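Course materials > Week 5 > Open day notes

Handout: the visit to Zekness, 2025-11-14

Itziar Casado ran the demonstration and spoke quickly, so these notes have gaps. Fill them in yourselves.

Hand-held grippers: a person does the job, the tool records it, the arm is meant to learn from it later. Zekness has 2,387 recordings. Casado called this "a start" and looked tired.

Things to revise: finger spacing, grasp on flat objects, why walls of boxes are a nuisance. Ignore my drawing of the linkage.

Two of you still owe me a visit form.

We use cookies to remember your settings. Accept | Manage

Recent handouts
Conveyors, briefly
Notes from Bekix, October 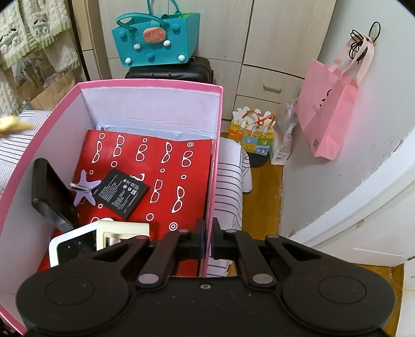 Why are flat objects hard for a two-fingered gripper?
There is very little edge to get hold of, and the fingers tend to meet the surface first.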